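Cleaning out my follow list

I have 2,670 contacts on Tovino, and I could pick maybe 40 of them out of a lineup. The rest are people I met once at a wedding, people who sell candles, and a man named Bart Willems who wishes me a happy birthday every November. My birthday is in spring. I've never corrected him and by now it would be rude.

So last night at 9 p.m. I sat down to unfollow people. Tovino hides the button three menus deep: Settings, then Circles, then a page called Your People, where everyone is sorted by "warmth." My dentist is very warm. My sister is lukewarm.
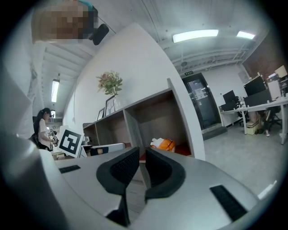 Flowers on the shelf, next to the frames.

You can only remove them one at a time, and each time it asks if you're sure. I got through 114 before my thumb gave up. Somewhere in there I dropped my old landlord, two bands that broke up, and a bakery in Stevden I have never been to.

Then I made the mistake of closing the app. When I opened it again it had a whole new row of suggestions for me, and the first five were people I had just removed. The bakery was at the top, with a picture of a very good-looking plum tart.

I'm following the bakery again. Bart stayed the whole time, obviously.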